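Cuten Household Water Reduction Study
Progress report, second reporting period
Prepared for the Inness Fund by Chiyo Minami, study lead

Summary

Recruitment is closed. Meters are installed in 110 homes, and the baseline phase ended in March. The intervention phase is under way in 70 of those homes; the other 40 remain in the comparison group and will receive the same materials when the study ends. Spending is within the approved budget. One work item, the rinse-only test, is behind schedule and is described below.

Metering

Each home has one flow sensor on the kitchen cold line and one on the kitchen hot line. Both report to a Wader logger under the sink at five-second intervals. Data return was good throughout the baseline phase. Most gaps came from loggers being unplugged when residents needed the outlet for something else. Minoru Hirose changed the mounting instructions so that the power supply is now fixed to the cabinet wall with a strap, and gaps of this kind have become rare.

A second problem was found during calibration. At low flow the hot line sensors read high when the water heater was on the floor above the kitchen. The cause is a short backflow when the tap closes. Riku Tanabe wrote a correction that discards reversals shorter than two seconds. It has been applied to all stored readings, and the raw values have been kept.

Baseline findings

Dishwashing by hand is the largest single use at the kitchen tap in homes without a dishwasher, and the second largest in homes with one. Within hand dishwashing, the variation between homes is wide. It is explained poorly by household size and much better by whether the tap is left running between items. Residents were asked about this in the entry survey, and their answers matched the meter records in 51 homes. In the rest, the survey answer understated running time in nearly every case. We therefore do not plan to use self-reported running time as an outcome measure.

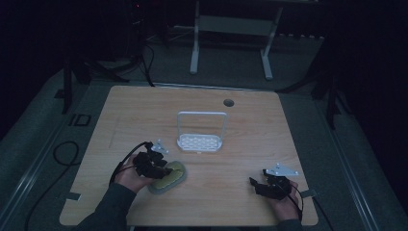 Hot water follows a different pattern. A large share of hot line draws end before the water at the tap has reached a useful temperature, so the energy is spent on filling the pipe. This was not part of the original work plan. We propose to report it as a secondary outcome at no added cost, using readings already collected.

Intervention materials

The printed guide went through three drafts. The first was too long and gave flow rates in units that residents did not recognize. The current version is a single folded sheet with four instructions, supplied with a low-flow aerator. Daryna Kushnir handled translation and the telephone follow-up. Aerators could not be fitted in a few homes with older taps, where the thread is a non-standard size. Adapters have been ordered from Kudo and will be fitted at the next meter visit.

Early readings from the intervention homes show lower tap flow, as expected from the aerator alone. Whether running time has also changed cannot be judged yet. The analysis plan requires a full eight weeks of data per home before any comparison is made, and we intend to keep to it.

Rinse-only test

This item is five weeks late. The test rig was delivered with the wrong pressure regulator and the replacement took longer than quoted. Nkrumah Zakaria has since completed the leak check and the first set of dry runs. The delay does not affect the household work.

Budget

Travel is below plan, as most meter visits were grouped by neighborhood. Equipment is slightly above plan, owing to the regulator and the adapters. We request approval to move the travel surplus to equipment. No change to the total is requested.

Next period

Fit the remaining aerators. Complete the rinse-only test and circulate the results to the advisory group. Close data collection in the intervention homes that have reached eight weeks, and begin the exit survey. The draft exit survey is attached as Appendix B, and comments on question wording are welcome before printing.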